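Strazds to close October showroom for refit, moves flower tables to Trosent building

Apr 2, 2019

Home furnishings retailer Strazds has moved its table displays to a ground-floor room in the Trosent building while its main showroom is refitted, the company said Tuesday.

The temporary room will show some 50 pieces, most of them small tables, chairs and shelving, along with the artificial flowers the company began selling two years ago. It is expected to stay in use until October.

Store manager Gediminas Tamošiūnaitė said the flowers had become one of the better sellers among customers furnishing rented apartments.

"People buy a side table and then want something to put on it," Tamošiūnaitė said. "They're often away for work and don't want to water anything."
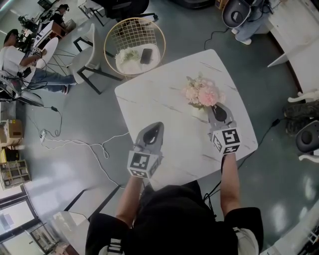
Pale pink artificial flowers on a marble-patterned table, with white and green ones on a gold wire side table behind.

The range now includes 6 table designs, up from 3 last year. Strazds said the round wire tables would be sold with or without a tray. Flowers are priced separately.

Work on the main showroom is being done by Justeck, a local contractor, and covers new flooring, lighting and a wider entrance. The company did not give a cost for the project.

Orders placed before the move will be delivered as planned. Customers who chose to pick up their furniture should go to the Erkudano Street warehouse, where the loading door is open on weekdays until 6 p.m. Returns are also being handled there during the refit.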